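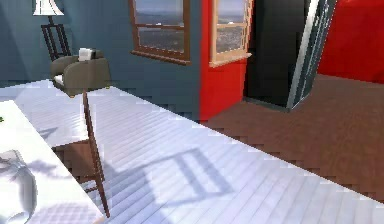
Dining Room and Communal Furniture: Quarterly Inspection Checklist with Comments

Premises: Brilik House, ground floor dining room, garden room and adjoining corridor
Inspection date: 01/09/2025
Inspected by: Rasa Sepp, Facilities Officer
Reviewed by: Flora Skinner, Residential Services Manager
Previous inspection: no items carried forward except 2.3 and 4.2

Each item is marked Satisfactory, Action Required or Not Applicable. Comments must be entered for every item marked Action Required. They may be entered elsewhere at the inspector's discretion.

Section 1. Tables

1.1 Tops free of splinters, raised edges and open joints
Satisfactory.
Comment: Planked tops are to be checked along the seams by hand, wearing a thin cotton glove. Crumbs and spilt drinks collect between boards and should be brushed out with a soft brush before wiping. Scouring pads are not permitted on painted surfaces.

1.2 Tables stable when leaned on at each corner
Action Required.
Comment: The table nearest the serving hatch rocks when weight is placed on the hatch side. Folded card had been placed under one leg and has been removed. A levelling foot is to be fitted.

1.3 Clear passage between tables for wheelchairs and walking frames
Satisfactory.
Comment: The layout agreed in August has been kept. Staff are reminded that chairs must be pushed in after each sitting.

Section 2. Chairs

2.1 Legs, rails and backs sound, with no movement at the joints
Action Required.
Comment: Two side chairs show movement where the back meets the seat. Both have been labelled and taken to the store. They are not to be reglued in-house. Clurier will collect them under the existing repair agreement.

2.2 Armchairs available for residents who need support when rising
Satisfactory.

2.3 Feet or glides present on all legs
Action Required (carried forward).
Comment: Replacement felt glides were ordered from Zakia and have been delivered, but the packs are still in the office. Fitting to be completed before the floor is next polished. The adhesive type is unsuitable for thin legs and should be returned — the nail-in type is the one specified.

2.4 Weight limits displayed for stacking chairs
Not Applicable. Stacking chairs were withdrawn from this room last year.

Section 3. Floors

3.1 Floor level, dry and free of trip hazards
Satisfactory.
Comment: A slight lip at the garden room threshold was measured and is within the permitted height. To be measured again next quarter.

3.2 Floor finish not slippery underfoot
Satisfactory.
Comment: The cleaning contractor, Murakami, has confirmed in writing that the buffing product has been changed. The data sheet is held in the blue folder.

3.3 Warning signs available and in good repair
Action Required.
Comment: One sign has a broken hinge and will not stand. Replace.

Section 4. Light and Glare

4.1 Lighting adequate at table height
Satisfactory.
Comment: The lowest reading taken was 300 lux, at the corridor end with blinds open. Readings are to be repeated in winter.

4.2 Glare controlled on pale surfaces
Action Required (carried forward).
Comment: Several residents with low vision find strong contrasts of light and shadow difficult to judge, particularly on white tabletops. Blinds should be lowered to half height when direct sun reaches the tables. Coloured place mats are to be offered at every sitting — not only on request.

Section 5. Fire Safety

5.1 Exit routes unobstructed
Satisfactory.

5.2 Upholstered items carry a permanent fire label
Action Required.
Comment: The label is missing from one seat cushion, which has been withdrawn from use.

Reviewer's comments

The actions at 1.2 and 2.1 take priority. Expenditure on furniture repairs this year stands at £2,774 against a budget of £4,000, and the remaining sum is sufficient for the work listed. No purchase of new chairs should be made without my approval.

The inspector is asked to confirm completion of item 2.3 by email and to attach the Zakia returns note.

F. Skinner

Copy to: premises file; kitchen supervisor; night staff noticeboard (Sections 3 and 5 only)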